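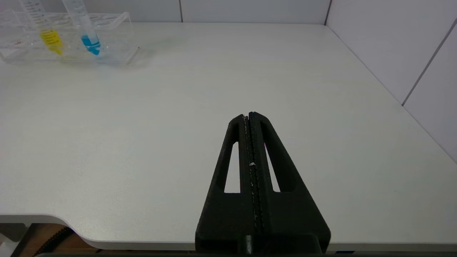
Most small teaching labs spend their money on glassware and very little on the surface it stands on. The result is familiar: dark benches, deep shelves, and a clear tube that can be found only by touch. The white bench has come back into favor for a practical purpose. Yellow and blue solutions in clear plastic tubes read immediately against it, and the graduations can be checked without lifting the tube to a window.

## The bench

The tops Deline fitted at the Ouellet training rooms in April cost 2,074 dollars each, installed. The specification was short: matte white, no joints across the working area, rounded corners. Gloss was rejected at the sample stage. It threw ceiling light back at anyone reading a meniscus from a seated position. Matte does mark more readily, and gray smudges build up where people slide things instead of lifting them. A damp cloth and mild detergent at the end of each session keeps this under control.

White walls are a harder argument. They raise the light level on the bench, but clear equipment tends to disappear.

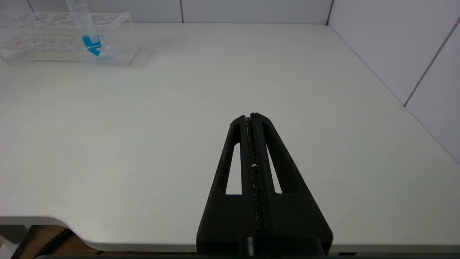 Acrylic racks are the usual casualty. Against white, the eye has little to work with except edges, reflections and the ring of each hole. Evidach, which supplies racks to several schools in the district, will add a colored rim on request, with a minimum order of 300. Smaller users put a strip of tape along one long side. It should go below the top plate, where it cannot lift and catch a tube on the way in.

The rack belongs toward the back of the bench, clear of sleeves. Tubes go in at one end and work inward, in the order they will be read. Leave an empty hole between two strong colors if samples will be drawn with the same pipette. 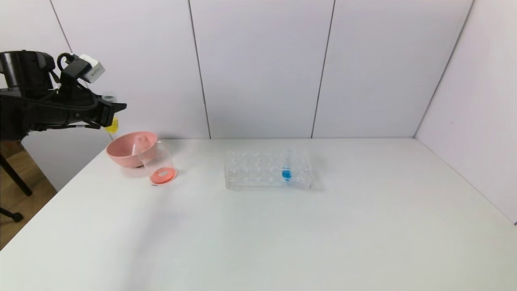

## Bowls, cups and lids

Household containers are acceptable for rinsing and waste, provided they never go back to a kitchen. A wide, shallow plastic bowl is stable and easy to pour into. Pink or orange is preferable to white for the reason given above. Stirring sticks can stand in the bowl between uses.

Clear cups need more care. An empty one is easily knocked over, and a bright lid makes it much easier to locate. Ivel sells cups and lids in packs of four.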